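Two versions of the same movie with different running times – which one is complete?

Posted in Film and TV > Home video and transfers

I have two copies of Fusham, the low-budget police thriller, and I can't work out how they relate to each other. The first is a tape I recorded off a local station in the eighties. The second is a disc put out by Pacheco. The box for the disc says 90 minutes and the word "uncut" appears on the back. The tape, with the commercials taken out, runs a little longer than that by my stopwatch, and it has a scene I can't find anywhere on the disc: the detective goes back to the motel office, asks for the register and argues with the night clerk. It lasts almost three minutes.

On the other hand, the disc has a good deal more of the shootout at the freight yard, and the language in the interrogation is different. On the tape the suspect's lines are clearly redubbed by another actor.

My questions are these. Is the disc cut? Was the motel scene in theaters? And is there any way to get one copy with everything in it? I don't mind paying for an import if it plays at the right speed. My player handles discs from any region, and the TV accepts a 50 Hz signal.

Posted by nightclerk_tape

Urmas Paju

The disc is the theatrical cut. It isn't missing anything that played in theaters. What you have on tape is a television version, and these were often longer than the original in places and shorter in others, for reasons that have to do with time slots.

A movie sold to television in that period usually had to fill a two-hour slot. After commercials that left a program length somewhere in the mid-nineties. If the theatrical cut ran 90 minutes and the network then removed violence and bad language, the result was too short. The distributor would go back to the trims and outtakes and put in scenes the director had dropped. The motel office scene is one of these. It was shot during the main production, removed before release and restored only for broadcast. You can tell from the sound: there is no music under it, and the room tone changes at both ends of the scene where it was cut in.

For the freight yard, the television version loses five shots and shortens several more. The gap is covered by repeating the wide shot of the signal tower, once flopped left to right. If you freeze your tape on the second appearance, the lettering on the tower is backward.

The redubbed lines are normal for a broadcast print. In some productions the original cast recorded cover lines during the shoot. On Fusham this was done afterward, and the actor was not available, so another voice was used for the whole interrogation. That is why even the harmless lines sound wrong.

Do not buy the European disc made by Nudetley. The picture is sharper, but it is the theatrical cut transferred at 25 frames per second with no pitch correction. A 90-minute film comes out at a little over 86 minutes, and many people have reported it as censored on the strength of the running time alone. Always check the frame rate before you compare lengths. To convert, multiply the 25 fps time by 25 and divide by 24.

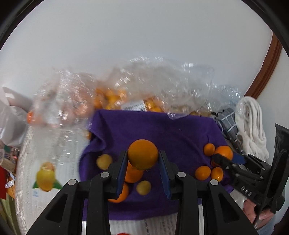 As for a copy with everything, none has been released. The television material was finished on 16 mm for syndication and, as far as I know, the 35 mm trims were not kept. Any combined version would have to switch to a lower-quality source for the motel scene. The usual solution is to include it as an extra, and Pacheco did not have access to it when the disc was made.

Two practical points on your tape. First, do not time it with a stopwatch. Capture it and count frames after the commercials are removed, because stations also shaved a few frames on each side of every break. Second, stations sometimes ran film prints slightly fast to gain a commercial, so your figure may still be short of the true length of the print.

Elvira Correa

Most of the above is right, but I would change one point. The motel scene was shown in theaters, though only briefly. There was a preview version that ran at a handful of drive-ins in August before the general release, and it had the scene in it. The continuity script for that version lists it in reel 4, shots 206 through 214, with the register as an insert. The scene was taken out after the previews, and the general release prints went out without it.

This matters for your third question because it means the scene once existed in 35 mm with a finished sound mix. Whether a print survives is another thing. The Lirnanbridge film society has reel 4 of something labeled "Fusham – preview", which I was allowed to look at on a bench but not to project. The color has faded to pink, as you would expect from the stock, and there are splices near the head. I did see the night clerk. I did not have time to check the whole reel against the script.

I also don't agree that missing music shows the scene was added for television. The film has very little music before the halfway mark. By my notes there are 26 cues in total and only 8 of them come before the scene in question. Several theatrical dialogue scenes in the same stretch have no score either. The change in room tone is better evidence, but it could come from the 16 mm reduction.

For the shootout I have nothing to add. The flopped shot is there and is easy to spot.

If you want to help, note the station and the year of your recording, and whether the end credits are complete. The syndication prints came in two batches. In the later one the credits are squeezed to a single card, and the interrogation has a hard cut in the middle where the earlier batch has a dissolve. If yours has the dissolve, please don't play it more than you need to. Get it captured through a deck with a time base corrector, uncompressed if you have the disk space, and keep the tape afterward.

dobro_man77

had this on tape too and mine was shorter than 90. no motel scene that I remember but there is one where he washes the car. the disc is fine, I paid next to nothing for it used. picture is a bit dark in the alley part, turn up the brightness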